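Living Room Furnishings - Data Card
Project: Prelline
Maintainer: Mikkel Vídalín
Last revised: 28/08/2026

Scope: upholstered seating with brown-and-gold damask, recorded in a furnished living room.
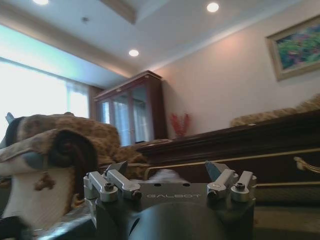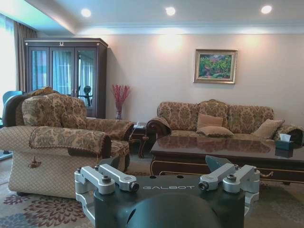
Prelline Data Cards, Issue 6

Contents
313 records, one per view. Of these, 270 carry fabric labels and 154 carry trim labels (tassel, fringe, border).

Label notes
damask - floral pattern only. Plain or lattice weave is labeled separately, even on the same chair.
tassel - label each one, however small.
cabinet - glass doors are part of the cabinet. Reflections in the glass get no label of their own.
curtain - sheer and lined curtains share one label.

Known issues
Loose covers and fixed upholstery are hard to tell apart at close range - use "cover_unknown" when in doubt. Wood tones vary with window light. Do not use them to infer species or finish.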